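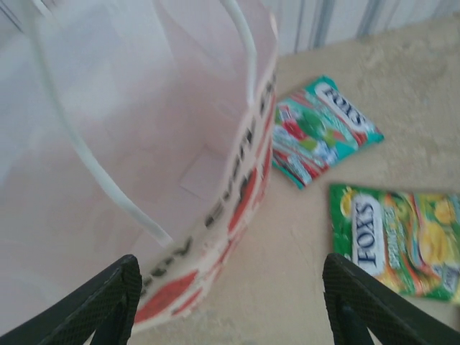 El torneo de críquet de Trindwood se juega en formato corto, a 20 overs por equipo, y este año me tocó llevar la planilla de nuestro club, el Alva. Llevar la planilla significa pasar tres horas sentado sin poder levantarse, así que uno aprende a ir preparado: lápices, goma, un termo y algo dulce. Lo mío son los caramelos, un par de paquetes de Fox's y una bolsa grande de papel blanco donde cabe también el chubasquero. Con eso y una mesa que no cojee se puede aguantar un partido entero.

Jugábamos contra el Skonedel, que venía de ganar sus dos primeros encuentros. Perdimos el sorteo y nos mandaron a batear. El campo de Navudness tiene la hierba alta por el lado del aparcamiento, y una bola que en otro sitio llega al límite allí se queda en dos carreras. Lo sabíamos de la temporada pasada y aun así nos costó adaptarnos. A los seis overs llevábamos 31 carreras y habíamos perdido ya tres wickets, dos de ellos por golpes al aire hacia ese mismo lado.

Lo arregló Sivaprasad Thevar. Entró sin prisa, dejó pasar las bolas malas que se iban fuera y empezó a correr sencillos con Sherif Benmoussa, que lleva poco tiempo jugando pero corre muy bien entre los wickets. Thevar llegó a 60 con un golpe raso entre dos defensores y lo eliminaron en la bola siguiente – atrapado detrás, sin discusión posible. Benmoussa siguió hasta el final y cerramos en 138. Me pareció poco. A Sibel Kocabaş, nuestra capitana, le pareció suficiente, y no lo dijo para animar a la gente.
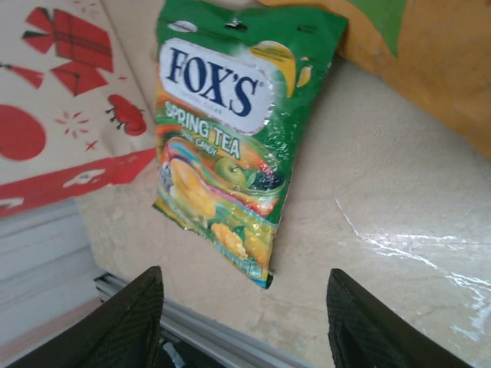 ¿Por qué sacar a los lanzadores lentos tan pronto, con la bola todavía nueva? Porque el terreno estaba seco y la bola se frenaba al botar, de modo que cuanto más despacio llegaba, más difícil era golpearla lejos.

Kocabaş puso a Sivaprasad Sastry en el segundo over. Tener dos Sivaprasad en el equipo complica la planilla, y yo los apunto siempre por el apellido. Sastry terminó sus 4 overs con tres wickets y 17 carreras concedidas, los mejores números que le he anotado. El Skonedel no se hundió del todo. Su número cinco, un zurdo alto, encontró el único hueco por donde la bola corría bien, junto al pabellón, y lo aprovechó cuatro veces seguidas. A falta de dos overs necesitaban 19.

En el penúltimo hubo una eliminación por carrera que todavía se está comentando en el grupo del club. El tiro fue de Benmoussa, desde lejos y con un solo palo a la vista. El árbitro no dudó; el bateador sí, y tardó bastante en marcharse. Desde mi mesa no se veía la línea, así que no tengo opinión. Ganamos por ocho carreras.

Después tocó cuadrar la planilla con la otra anotadora, Ritva Heiskanen. A ella le faltaba un wide en el over catorce y a mí me sobraba un leg bye que había apuntado dos veces. Lo corregimos, firmamos las dos hojas y las dejamos en la caja del pabellón.

El próximo partido es otra vez en Navudness. He preguntado si piensan cortar la hierba del lado del aparcamiento y me han dicho que en septiembre.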